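Laundry Cell FAQ: Upkeep and Repair
Kept by Sigrun Viklund, Hedlund bench group

Is the wrist camera good enough to find a shirt?
Sometimes. Gray jersey on a dotted bedspread is the easy case, and I still don't trust it.

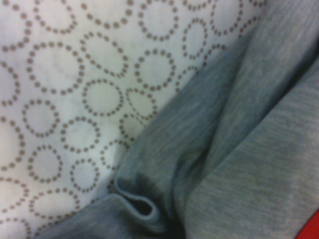
Issue 15

Do I need the Wotov mounting plate?
I doubt it. A side table works if you retighten the bolts every 2 weeks.

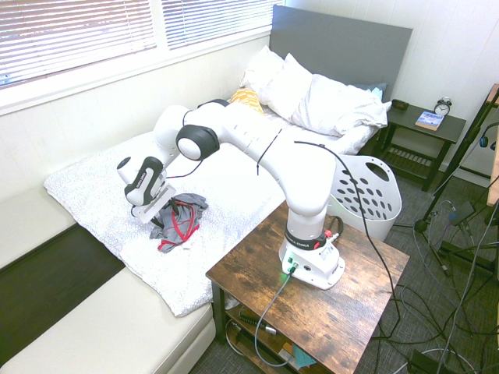 Arm on the side table, gripper over the bed.

When do the finger pads get changed?
The Zestora sheet claims 500 grips. Ours were slipping at 43, so check them yourself.

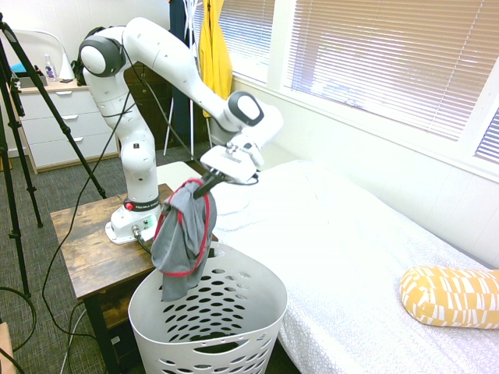
Gray garment held over the basket.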